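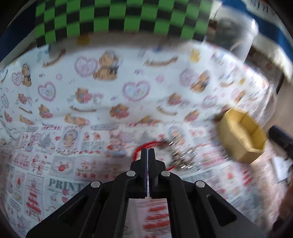
Teddy bear and heart print cloth, with a black two-jawed gripper over it.

Skornmont Fantasy Cycling: Frequently Asked Questions
Last updated May 2024

How do I enter a team?
Create an account, pick a team name and choose 11 riders. You have a budget of 260 credits. Your team is entered once you press Confirm on the summary page. If you close the page before that, your picks are saved as a draft but do not score.

Is there a fee?
No. The main game and all private leagues are free.

How are rider prices set?
Prices come from results over the past two seasons, with more weight on the current one. Hortensia Yáñez sets the list before each race and it is fixed once the game opens. Prices do not move during a race, even if a rider is in great form or has a terrible first week. The most expensive rider on any list is capped at 40 credits.

Can I pick as many riders as I like from one team?
The limit is three from any one pro team. The site will not let you confirm a squad that breaks this rule.

How does scoring work?
Riders score for finishing in the top 15 of a stage, for holding a jersey at the end of the day, and for their place in the final standings. There are smaller points for intermediate sprints and categorized climbs. The full table is on the Scoring page. Bonus seconds given by the race organizer have no effect on fantasy points, except where they change who holds a jersey.

What does the captain do?
Your captain scores double on stage finishes only. Jersey points and final standings points are not doubled. You can change captain before every stage, up to the deadline.

When is the deadline?
The deadline is the official start of the stage, meaning the time the neutral rollout begins. It is shown in your own time zone if you have set one under Profile. If a start is moved earlier, we use the new time. Please don't leave changes to the last few minutes.

How many transfers do I get?
Four in a one-week race and nine in a three-week race. Unused transfers don't carry over to the next race. Swapping a rider out and back in again counts as two.

What happens if one of my riders drops out?
He keeps the points he has already scored and stays in your squad until you replace him. Replacing him uses a transfer like any other. The one exception is a rider who does not start the first stage — in that case you may replace him free of charge before stage two.

A stage was shortened or canceled. What now?
A shortened stage scores as normal if the organizer publishes a result. A canceled stage scores nothing, and your captain choice for that day is simply dropped. For team time trials, see the separate table on the Scoring page.

How do private leagues work?
Go to Leagues, press New, and send the code to your friends. A league can have up to 287 teams. The person who creates it can remove teams, but only before the race starts. You can be in as many leagues as you want with the same squad.

What are Goltura and Saavedra?
They are our two divisions. New managers start in Saavedra. The top finishers there move up to Goltura when the season tables are reset in August, and the same number move down. Your division makes no difference to private leagues.

Can I run more than one team?
No, one per person. Family members at the same address are fine as long as each has their own account and email. Duplicate teams are removed, usually during the first rest day.

How are ties broken?
By the number of stage winners picked, then by transfers left over. If teams are still level after that they share the position.

My points look wrong. Who do I contact?
Wait until the evening first. Provisional results go up soon after the finish, and commissaires sometimes change them. If the total is still wrong once the stage is marked Final, use the form on the Contact page and give your team name, the stage and the rider.

Is there an app?
There is no app of our own. Some managers use Castevix to follow their leagues on a phone — it reads our public tables but can't make transfers or change your captain. For that you need to log in on the site, which works in any current mobile browser.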